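Part 2. Before you order: planning your bench set-up

I wrote this part of the guide after our second go at buying an arm and gripper, so please read it with a cup of tea before you go anywhere near a quote. Part 1 covered who does what on the Rastmont project. Part 3 is the unboxing and bolting down. If your kit has already been ordered and you can't change anything, skip to step 6, which is about spares and still worth your time.

What you need to hand: a tape measure, your budget sheet (the blank one Nasrin Bagheri made is fine), the Zomier price list, and a bag or two of the things you want the arm to pick up.

Step 1. Write down the jobs first

List every object the arm will have to handle in its first three months. Be dull and exact. "Drinks things" is no good to a supplier, but "paper cup, empty, standing up" is something they can quote against. We ended up with four jobs on our list and I'd say that's plenty for a first year (Widad Boutros wanted a lot more, and we had words, and she has kindly forgiven me).

Next to each job, write:

the widest part of the object
the weight when full and when empty
whether it squashes
whether you can see through it

Note: the last one catches people out. Clear plastic is hard for a lot of cameras, and if half your list is clear you should be asking about cameras before you ask about arms.

Step 2. Measure the bench

Measure the top, then measure the bit of the top you can really use. Ours lost a good strip along one side to the clamp plate, which I hadn't drawn in at all. Then measure the height from floor to bench top, and from bench top to whatever is above it. Shelves count. So do lights on arms, which I always forget.

The reach we needed on our drawing came to 600 mm from the middle of the base. Buy a bit more than your drawing says. An arm at full stretch is slow and wobbly in my experience, and you'll want to move things once you've lived with it for a while.

Caution: check that the bench can take the weight and the shaking. If it rocks when you lean on it, sort that out before you spend a penny on anything else.

Step 3. Pick the gripper before the arm

I know, I know, everybody wants to talk about the arm! But the gripper is the part that touches your stuff, and it decides more than you'd think. You need to know how wide it opens, how gently it can close and whether you can swap the fingers without sending it back. Ask for all three in writing. When Soudabeh Mirzaei rang round for us, two of the firms could only answer the first.

For our list, a plain two-finger gripper was enough. I had my heart set on a fancier one with more moving bits and I'm glad I was talked out of it, mostly by the price.

Step 4. Decide where the camera goes

You have two main choices. A camera on a stand sees the whole bench and costs less to fit, but the arm gets in its way. A camera at the wrist goes wherever the gripper goes and looks right at the thing you're about to pick up, though you'll want to allow for the extra cable and a bracket. We budgeted for a wrist camera first and left a line on the sheet for a stand later.

Wrist views of a paper cup and a part-full water bottle: 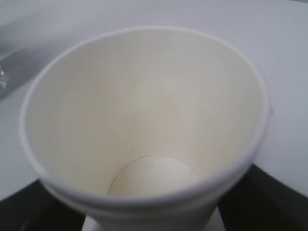
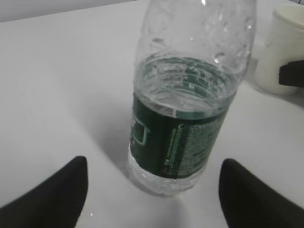 Set aside money for lighting at the same time as the camera. We didn't, the first time, and had to go back cap in hand in September. Soft, even light is what you're after. One strong lamp pointed at a shiny white bench is miserable to work with, and no clever software I've tried makes up for it.

If you're choosing a bench top as well, get a plain one with as little shine as you can manage. Patterned tops look lovely in the catalogue. Don't.

Step 5. Fill in the budget sheet

Work down the sheet in this order:

5.1 Gripper, with one spare set of fingers.
5.2 Arm, with its controller. Check the controller is in the price, as Abbasi list it on a line of its own and I missed it.
5.3 Camera, bracket and cable. Our bracket and cable came to £179 together, which made me sit down.
5.4 Lighting.
5.5 Stop button, and whatever guarding your safety person asks for.
5.6 Computer. You may have one already. Do try it before you count on it.
5.7 Delivery and fitting.
5.8 Training days.
5.9 Things to pick up. Yes, this is a real line. Cups and bottles get crushed and dropped and go walkabout, and somebody has to pay for new ones.

Lines 5.7 and 5.8 are where we went wrong. Our first sheet was £1,056 short by the time those two were in, and Dilruba Rathnayake had to move money over from the shelving to cover it. She still brings up the shelving.

Note: put tax in its own column. Some quotes have it in and some don't, and if you mix them up the totals will look friendly right until the invoice comes.

Step 6. Plan for spares and wear

Fingers wear and pads go shiny. Cables that bend all day will give up sooner or later, and the wrist cable is the one I'd buy twice. Keep the spares in a labelled box near the bench, with the order numbers taped inside the lid.

Ask how long a replacement gripper takes to arrive. If it's longer than you can bear to be without one, either buy a second or see whether the supplier will lend you one. Zomgate do lend, but you have to ask before you sign and it needs to be in the order.

Step 7. Ask for a trial

Take your own objects. I can't say this strongly enough. Suppliers have lovely solid blocks that any gripper can lift all day long, and your thin paper cup is a very different customer. Ask to try each item standing up, lying down and close to something else, then fill the bottle to a different level and go round again. Write down every result, including the ones you feel you ought to be polite about.

Caution: keep open drinks and loose water well away from the controller and the power supply, at the trial and back home. Put the lid on the bottle before you start and check it's tight.

Step 8. Get it signed off

Send the job list, the bench drawing, the filled-in sheet and your trial notes to Niloufar Alipour in one go. She'll send them back if any of the four is missing, and quite right too. Once she's happy you can ask for the final quote. Compare it with your sheet line by line before you place the order, and ring me if a line has appeared that you don't recognise.

When the delivery slot is confirmed, go on to Part 3. Clear the bench the afternoon before and measure the doorway as well, because the crate is bigger than you expect.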